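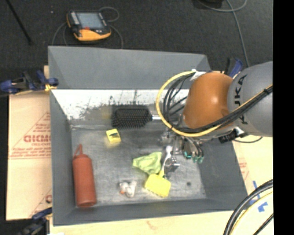 What is being compared in the gripper trials at Arthorpe?
Two grippers, run on the same arm and given the same mixed household items to pick from a bin, so that any difference in the results can be put down to the gripper and its settings.

The Arthorpe Automation Centre has released early results from its bin-picking trials, which compare a three-tipped gripper supplied by Starel with a suction gripper from Serholm. The trials began in February and are led by Shirin Hosseinzadeh, senior engineer for handling systems.

Each gripper was given 1,134 pick attempts. The bin was refilled by hand between rounds with items that differ in shape and stiffness, among them a paddle hairbrush, a squeeze bottle and a crumpled piece of lime-green material. Staff recorded whether each item was lifted clear of the bin and whether it was still held at the drop point.

The Starel gripper did better with brushes, handles and soft goods. The Serholm unit was faster on flat-sided packaging but lost its hold more often on bristles and fabric. Neither gripper performed well with small items lying close to the bin walls, and the centre has asked both suppliers to comment before the final report is written.

“The walls are where most of our failed picks occur,” Ms. Hosseinzadeh said. “The arm has to come in at an awkward angle, and the cables limit how far the wrist can turn. We would like to see that dealt with before anyone puts a system like this on a packing line.”

A second stage will keep both grippers and change the controller. The centre's current control software will be tested against Toma, a package developed in-house that plans each approach from the camera view and can abandon a pick partway through. The item list will stay the same – a condition set by the centre's review panel – and the bin will remain clamped in its present position.

Funding for the work has been confirmed for a further 365 days. Organizations wishing to submit a gripper for later testing should write to the centre's handling systems office, giving the weight of the unit and its mounting pattern.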